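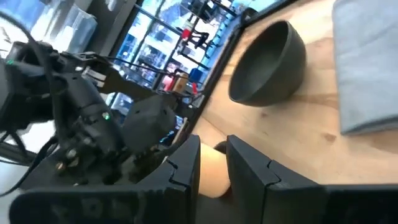

Mwanahawa Mbwambo asked under the last post whether action chunking is worth the trouble if the policy already grasps soft things nine times out of ten in her tests. Yes! Try it on a two-arm task and you'll see why.

Tutorials > Imitation learning > Two arms

December | by the Findent team

You'll need your demos in one folder and a wrist view for each gripper. Our set has 2000 training steps per episode at most, so pad the short ones.

1. Set the chunk length to 7. Longer chunks look lovely and smooth, but they react late when a soft object shifts between the fingers.
2. Run 2 policies side by side, one with chunks and one without, on the same seed (we use 3067).
3. Blend overlapping chunks, giving the older predictions more weight. This is my favorite part – the jitter in our plots dropped right away!
4. Save the gripper width at every step. You'll want it when you compare squeezes.

Next up: handing over between arms.

Shares 7 | Comments 2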